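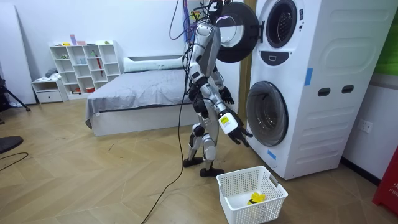 Is a stacked washer-dryer worth it in a small flat?

Cunau want 300 pounds extra for the stacked one, plus 70 for fitting. They say it dries a full load in 3 hours. I have my doubts. Has anyone lived with one?

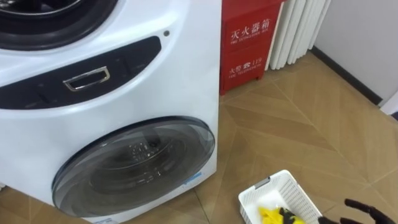
Lower door and control panel on a stacked unit

Kobe De Haan
Had ours 8 years. Drying times are fiction - towels take all evening. Still, it saves floor space. Ask what the fitting fee covers, mine left out the hose.

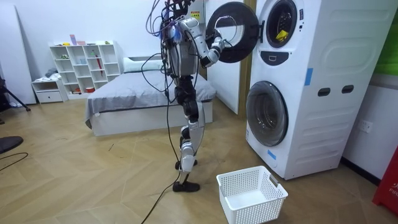
Upper door open

Wunico
Check you can reach the top door before paying. I'm short and hate mine.

Barrientos
just use an airer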